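Setting up a little pet corner, what would you change?
Posted by tansyandtoast in Small Pets & Home, September
9 replies | 240 views | Share

tansyandtoast wrote:

Hello all, long-time reader and very occasional poster. I've been putting together a pet corner and I've reached the stage where I've fiddled with it so much that I can't judge it any more, so I'd love some fresh eyes (kind ones, please, but do be truthful).

The floor is the brown and white marble pattern, which I chose because it wipes over nicely and doesn't show every crumb. On it I've got the beige fabric tent with the black poles that cross over the top, and a grey-green cushion tucked inside. The feeding station is a stainless steel bowl that sits down into a light grey plastic stand. Then there's my cherry blossom tree in the back corner, artificial of course, and I know it's a bit much but I love it.
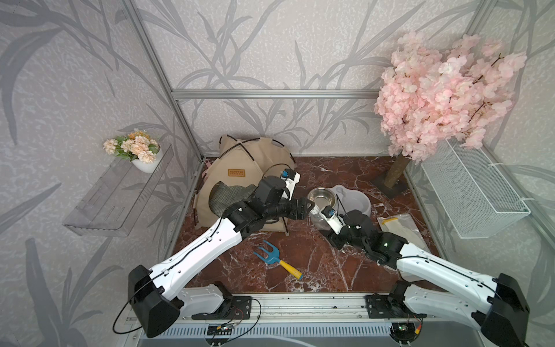 What I keep going back and forth over is the feeding station. My feeling is that it wants to be further from the tent, because I wouldn't care to sleep next to my dinner plate either, but then everything ends up bunched on one side. I've also hung a white wire basket on the right-hand wall with cable ties and I'm not sure what should live in it. Bags? Bottles? The little garden fork, which at the moment just lies on the floor in front of the tent looking cheerful?

Any thoughts gratefully received, and I'm putting the kettle on while I wait!

----

mossybank wrote:

Oh, I do like that tent! We had one of a similar shape, a Nevo, and the cushion was the first thing to go in the wash and the last thing to dry, so if you can find a second one to swap in I'd say do it now before you need it. I'd leave the bowl where it is. Mine have always liked everything within a few steps, and a stand that holds the bowl snugly is worth having wherever you put it (ours used to travel the length of the kitchen on its own).

3 likes

----

oldgatepost wrote:

I'm going to disagree with mossybank, with affection. Food and bed want a proper gap between them. I moved ours about in the spring and the bedding stayed much cleaner, and I wasn't forever shaking bits out of the cushion. As for the tree, lovely, but please keep an eye on those petals. If yours is a chewer it'll have the lower ones off by teatime and you'll be fishing about under the tent for them.

----

tansyandtoast wrote:

Thank you both. Noted on the petals, and I've been giving them a gentle tug to see how well they hold. The trunk goes down into a dark square base so at least the whole thing stands up by itself. I'd be very sorry to lose it, it softens that corner so much against the leafy wallpaper.

----

plumcrumble wrote:

Keep the tree! Wipe the flowers with a barely damp cloth once in a while and they'll stay pink for years. I've had a Plelova one on the landing through two house moves and it's only lost its shape a little on the side that faced the wall.

On the basket, mine's an Indik and I had exactly the same dilemma, so I can tell you what I settled on after far too much rearranging:

1. Spare bags and anything light go in first, flat against the back, where they don't poke through the mesh.

2. Clear bottles go in upright with the neck at the top. It sounds fussy, but being able to see straight through the plastic saves me opening things to check, and I've stopped buying doubles of everything.
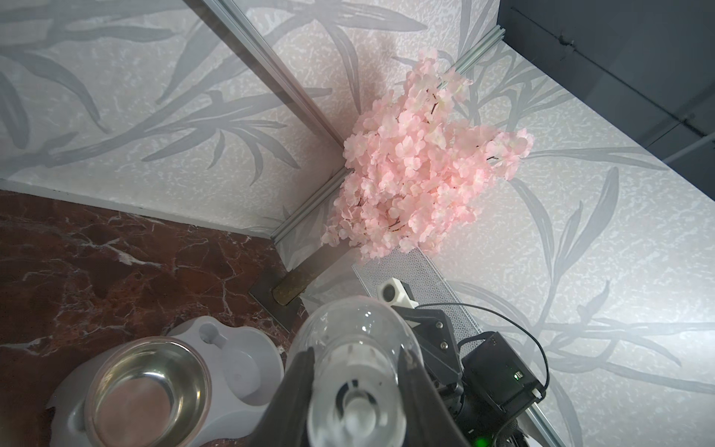

3. Tools go in last, handles up. Your blue and yellow fork would look very jolly in there, though I'd rinse it before it goes anywhere near the bags.

4. Nothing heavy at all. Cable ties are stronger than people think, but a full basket will start to tip forwards, and then you'll be tightening it every week.

----

oldgatepost wrote:

I wouldn't put the fork in with anything that goes near food, rinsed or otherwise. A separate hook is a small thing to ask. Heinonen do a plain one that takes 4 minutes to put up, and that includes finding the screwdriver.

----

plumcrumble wrote:

Fair point, and I may go and buy a hook now. I'm standing by my bottles though.

----

mossybank wrote:

I keep bottles lying down in a drawer and have never had any bother, for what it's worth. But then I do check the lids twice, so perhaps I'm not saving myself much.

----

tansyandtoast wrote:

You're all very good to take such trouble over my corner. I'm going to try the bowl further along for a fortnight, get a hook for the fork, and leave the tree exactly where it is. If the cushion looks any cleaner I'll come back and tell oldgatepost so, and if it doesn't I shall tell mossybank!

5 likes

----

Comments (2)

bramblefoot: Saving this for when I do our utility room. Does anyone know if the wire baskets come in a smaller size?

plumcrumble: They do, I nearly bought the little one. Measure your bottles first, as the tall ones topple out of it.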